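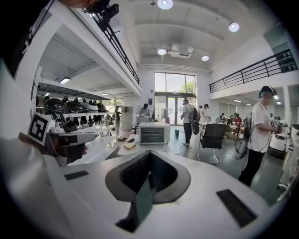 Soledad Figueroa trouve que nous parlons trop peu du bruit. Selon elle, nos pages sur la vie dans les locaux partagés s'occupent du chauffage, des badges et du tri, mais passent à côté de ce qui fatigue le plus en fin de journée : entendre tout, tout le temps, d'un étage à l'autre. Elle demande si l'on peut améliorer l'acoustique d'un grand volume ouvert sans le cloisonner et sans y laisser le budget de l'année.

La réponse est oui, dans une certaine mesure. La question revient souvent dans le courrier, et nous y consacrons cette rubrique.

Il faut d'abord distinguer deux problèmes que l'on confond facilement. Le premier est la réverbération : le son rebondit sur les surfaces dures et met du temps à s'éteindre. Les conversations se mélangent, chacun parle un peu plus fort pour se faire comprendre, et le niveau monte pour tout le monde. Le second est la transmission : le son passe d'un endroit à un autre, par l'air ou par la structure. Les panneaux absorbants agissent sur le premier. Sur le second, ils font peu de chose, et beaucoup d'achats décevants viennent de là.

Un test simple permet de s'orienter. Frappez une fois dans vos mains au milieu du local, quand il est calme. Si le son traîne ou claque en retour, la réverbération est en cause. Si au contraire il s'arrête net, mais que vous suivez sans effort les appels de vos collègues à l'autre bout, il faut plutôt chercher du côté de la distance, des écrans et des habitudes.

Les mezzanines sont un cas particulier. Avec un garde-corps ajouré, rien n'arrête la voix entre le haut et le bas. Une personne qui téléphone près du bord se fait entendre dans tout le volume, alors qu'au fond de la mezzanine elle gêne nettement moins. Déplacer les postes où l'on parle beaucoup ne coûte rien et donne souvent plus de résultat qu'une première série de panneaux. On peut ensuite traiter la sous-face du plancher haut, qui renvoie le son vers ceux qui travaillent dessous.

L'atelier partagé de Plavstead a procédé dans cet ordre. Ses occupants ont commencé par regrouper les téléphones dans un angle, puis ils ont posé 36 panneaux suspendus, des modèles Brurkik en feutre épais, au-dessus de la zone commune. La facture s'est élevée à 2 102 euros, pose comprise pour la partie haute, le reste ayant été fait par les occupants en deux soirées. Ils signalent que les réunions à six sont redevenues possibles sans monter la voix. En revanche, les bruits de pas sur la mezzanine n'ont pas changé. C'était prévisible : un choc se traite à l'endroit où il se produit, avec un revêtement souple sous les pieds.

À Geltomdale, on a fait l'inverse. Les panneaux ont été achetés en premier et collés sur un seul mur, le plus facile d'accès. L'effet est faible. Deux murs nus et parallèles continuent de se renvoyer le son, et il aurait fallu répartir la même surface sur des parois différentes. Les panneaux seront déposés en octobre et reposés autrement, avec quelques pertes car la colle tient bien. Préférez des fixations mécaniques quand le bail et le support le permettent.

Quelques remarques pratiques pour ceux qui s'y mettent. L'épaisseur compte : une mousse mince atténue les aigus et laisse les graves intacts, ce qui donne une pièce sourde mais toujours fatigante. Une lame d'air derrière le panneau améliore les choses sans frais. Les rideaux lourds sont utiles s'ils sont plissés, beaucoup moins s'ils sont tendus. Les étagères remplies de façon irrégulière aident un peu à disperser le son – les plantes, très peu, malgré ce qu'on lit partout.

Vérifiez aussi le classement au feu des produits avant toute commande, surtout pour les mousses vendues en ligne sans fiche technique. Demandez la fiche, conservez-la avec la facture et prévenez le propriétaire par écrit si vous touchez au plafond.

Reste le bruit des machines, que nous n'avons pas abordé. Le cabinet Ó Flaithearta a accepté de relire nos notes sur les compresseurs et les ventilations, et le sujet sera traité dans un prochain envoi. Les lecteurs qui ont déjà isolé un compresseur peuvent nous écrire avant la parution, avec les dimensions du caisson et le type de mousse employé.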